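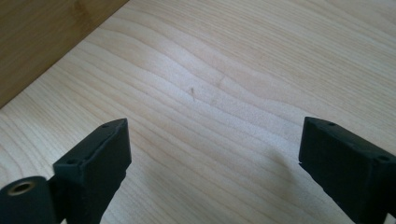 What counts as a clear surface when people put a room in order? In this study, a surface was scored as clear when no household item larger than a coin remained on it, and marks belonging to the wood itself, such as grain, knots and stains, were left out of the score.

3.2 Scoring of wooden surfaces

The scoring rule was applied to every horizontal wooden surface in the homes that took part, including tabletops, shelf boards and the bottoms of drawers. Figure 2 shows one such surface, a pale board with fine, wavy grain that meets a darker, honey-brown panel at one side. A single thin splinter or fiber lies near the middle of the board, and a faint whitish mark can be seen a little to the upper right of it. Under the rule, the surface is scored as clear. The sliver falls below the size limit and is entered in the separate residue column, and the pale mark is treated as part of the wood.

Figure 2. Pale wooden surface scored as clear, with one residue entry.

The residue column was added after the pilot phase. Early score sheets had a single box for each surface, and scorers disagreed most often over crumbs, threads and small pieces of wood. Some scorers marked a surface as cluttered on the strength of one thread, while others ignored a visible line of crumbs along a back edge. Splitting the sheet into items and residue removed most of these disagreements. Those that remained were settled by Ekanayake, who had no part in the home visits.

Light-colored wood presented a particular difficulty. On a strongly figured board, a short brown fiber may be hard to tell from a darker streak in the grain, and a pale blemish may be mistaken for dust or flour. Scorers were therefore told to compare the direction of a doubtful mark with that of the grain around it. Where the grain bent around the mark, the mark was assigned to the wood. Where the mark crossed the grain without disturbing it, it was entered as residue. Marks that could not be assigned either way were given the code U and kept out of the residue totals.

Edges were handled separately. The line where a horizontal board meets an upright panel tends to collect fine matter, and residents differ in whether they wipe into it. A strip two fingers wide along each such edge was scored on its own line of the sheet. When only part of an edge could be judged, the scorer noted this and did not estimate the rest.

The full set contains 1581 scored surfaces from 26 homes in the Trava and Damus districts. Each surface was scored by 3 people working alone, using the sheet developed in the earlier Ranasinghe storage survey with the changes set out in this section. Painted, laminated and cloth-covered surfaces were scored under a different rule and are discussed in Section 3.3.

The rule has one known limit. It records the state of a surface at the time of scoring and says nothing of how long that state had lasted or how it came about. A shelf that is always bare and a shelf emptied a minute earlier receive the same score. Residents' own accounts of their tidying, collected by interview, are taken up in Section 4.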